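O dia em que fui ver robôs e fiquei a olhar para auriculares

Fui ao dia aberto da Ivadel à espera de braços mecânicos a levantar coisas pesadas. Havia um, no átrio, e juntou logo uma roda de gente de telemóvel na mão. Mas a sala que me prendeu foi a do fundo, onde se mostrava como se ensina uma máquina a fazer o que qualquer pessoa faz em casa sem pensar: arrumar, dobrar, pendurar, desenrolar. Entrei para espreitar cinco minutos e saí quando estavam a apagar as luzes do corredor!

O projeto chama-se Leone e o princípio explica-se depressa. Pessoas executam tarefas banais, uma câmara à altura da cabeça regista o que as mãos fazem, e dessas gravações o sistema tenta aprender o gesto. A coleção já vai em 1,313 gravações, segundo o painel à entrada (escrito assim mesmo, com a vírgula à inglesa), e 781 delas envolvem cabos, cordas ou fios. Mais de metade! Perguntei porquê e a resposta deixou-me encantado: um fio nunca está duas vezes na mesma posição. Uma caixa é uma caixa, vira-se e continua a ser caixa. Um fio foge, enrola-se nele próprio, prende-se no dedo errado.
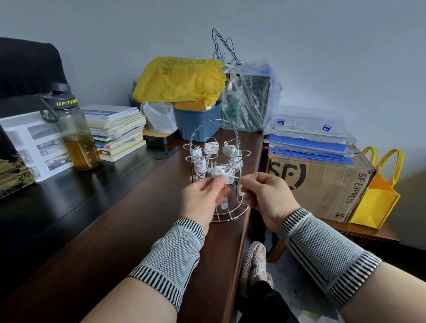 Uma das tarefas do projeto Leone: auriculares com fio num suporte de arame.

Quem acha isto pouco que experimente fazê-lo devagar. Eu experimentei, numa mesa que tinham para os visitantes, e descobri que a minha mão esquerda faz uma quantidade de coisas de que nunca me tinha dado conta - segura, cede um bocadinho, volta a apertar - enquanto a direita fica com os louros. Tentei explicar em voz alta o que estava a fazer e não consegui passar da segunda volta do cabo. É precisamente esse saber que não cabe em instruções, e é por isso que gosto tanto da ideia de o ensinar pelo exemplo.

Também gostei de ver que as gravações se fazem em secretárias com vida, com livros empilhados, sacos, caixas de encomendas, uma garrafa de chá a meio. Durante anos vi demonstrações em mesas brancas e impecáveis, com um único cubo colorido ao centro, e sempre desconfiei delas. A minha casa não é assim, e a do leitor aposto que também não. Se um dia um robô me vier arrumar a gaveta dos carregadores, terá de saber viver com o resto da tralha.

Nem tudo me convenceu. Na sala ao lado, a Zerkden, parceira do projeto, punha uma pinça a pendurar um cabo já enrolado, e em 20 tentativas a máquina acertou 6. O público riu-se de algumas falhas, e eu também me ri, confesso, sobretudo quando a pinça foi pendurar com toda a delicadeza coisa nenhuma. Mas achei magnífico que mostrassem aquilo de porta aberta, sem escolher os melhores momentos nem acelerar o vídeo. Aprendi mais com as falhas do que com o braço do átrio, que repetia sem erro o mesmo movimento desde manhã.

Fica-me uma reserva mais séria. Se as máquinas aprendem com as mãos das pessoas, gostava que essas pessoas aparecessem mais na história. Quanto recebem, quantas horas fazem, se podem pedir que apaguem uma gravação: fiz estas perguntas e responderam-me com simpatia, mas sem grandes pormenores. Bastava um painel ao lado dos outros. O entusiasmo não perde nada com isso, e o meu até ganhava.

A próxima visita está prevista para janeiro, no polo de Starville, e dizem que haverá roupa para dobrar. Eu vou. Levo os meus próprios auriculares, que andam há meses num nó no fundo da mochila, e hei de pedir a alguém que mos desenrole diante da câmara.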